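Wullumside 牛群记录 数据说明（README）

先看这个再下载。写得急，有错字请提 issue。

内容
牧场肉牛的个体登记加称重记录，共 313 行，对应 208 头牛。一头牛可能有多行，按耳标号合并。小牛没打耳标的不收。

文件
animals.csv 个体表：耳标号、出生月、性别、毛色、母牛号
weights.csv 称重表：耳标号、月份、体重（公斤）、备注
两张表用耳标号连，别用行号，行号每次导出都会变。

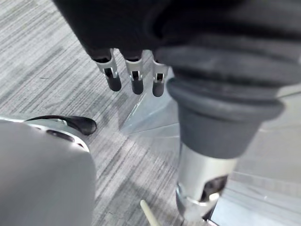
图1 三根手指，指尖深灰色

字段说明
毛色是手填的，“红白花”和“花红白”是一个意思，还没统一。角长只有成年牛有，单位厘米，从角尖到角尖直线量，不沿弯。空着就是没量，不是零。母牛号缺的多半是外购牛，从 Mulder 那边来的那批全缺，补不上了。

称重
用 Jetia 的地磅，赶进通道一头一头过。二月那次地磅没归零，整批偏重，已在备注里标 “偏”，数值没改，要用的自己减或者直接扔掉。 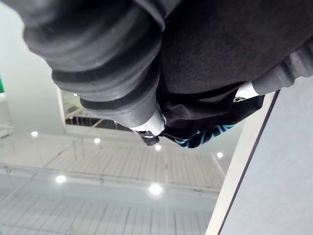 Skorkomar：偏的那批我建议还是别减，每头偏多少不一样，减完反而更乱。另外角长能不能加个测量月份？小母牛一年长不少，没有月份没法比。

月份列下一版加，旧的纸本还在翻。减不减各位自己定，我们这边算日增重的时候是整批去掉的。

已知问题
耳标掉了重打的牛有 2 头，新旧号都在表里，对照写在 animals.csv 最末一列。
出生月有几个明显填错，比母牛还早，先留着没动。
备注列里有逗号，读的时侯注意引号，不然会串列。
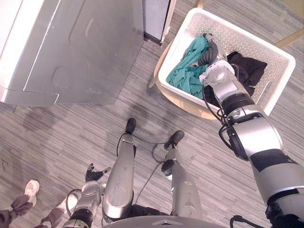

编码 UTF-8，表格软件直接双击可能乱码，用导入。日期只到月，纸本上就只记到月，没有更细的。

版本
第 2 版。比上一版多了母牛号，去掉了重复行。卖掉的牛不删，状态写“出栏”。公牛去势后性别栏改成“阉”，改之前的称重不回填，所以按性别分组前先看下月份。
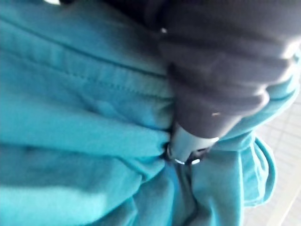 转群的事也说一句：东边围栏和河边围栏中间换过牛，表里只记最后在哪个圈，想查草场和增重的关系目前做不了。

使用
随便用，教学、练手、写文章都行，注明 Wullumside 就好。不要拿去给具体某头牛估价，体重隔得太久，不准的。
改了错的请把改过的行单独发回来，别发整张表，对起来太费事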